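Gripper Upkeep at the Kumstead Workshop

The hand-held grippers at Kumstead moved to a new upkeep routine in October. Finger plates are now checked after every 85 grasps, and the square markers are wiped before each session. Any plate screw found loose is reset before work resumes – including work on cloth. 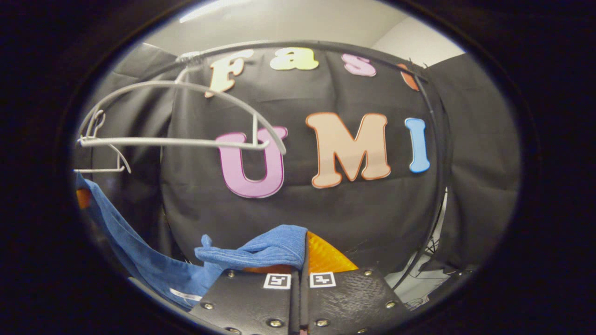 Zixuan Tan asked whether 85 was too strict for soft items, and suggested that a longer interval would do for towels. The interval will stand until 700 grasps have been logged, and will then be reviewed with Jinlong Xu.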